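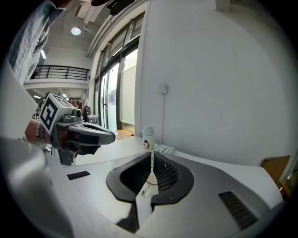
4. Leveling and Locking the Table

4.1 Place the Galtstead table on a hard floor. Do not set it up on carpet thicker than the foot pads.

4.2 Turn each foot fully in, then back out two full turns. This is the starting height.

4.3 Set a spirit level along the long side of the top. Adjust the feet at the low end until the bubble is centered.

4.4 Repeat across the short side, then recheck the long side.

4.5 Tighten the lock nut on each foot with the 10 mm wrench. Hold the foot still while tightening.

NOTE: Tables fitted with the Drastton extension leaf have 6 feet. Adjust the corner feet first and bring the center pair down last, until they just touch the floor.

CAUTION: Do not drag the table with the feet extended. Lift it from both ends.

5. Care of the Top

5.1 Wait 24 hours after assembly before first use.

5.2 Wipe spills with a soft damp cloth and dry the surface. Do not use scouring powder or solvent.
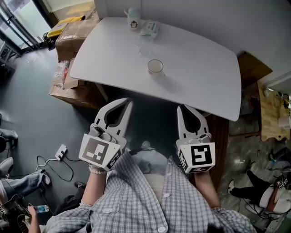 Table top with mug and glass.

5.3 Do not place cookware above 200 °F directly on the top. Use a trivet.

5.4 Recheck the lock nuts after two weeks, then every January.

NOTE: Replacement foot pads are listed in the Bailly parts sheet.

Last updated: Saturday, January 4, 2025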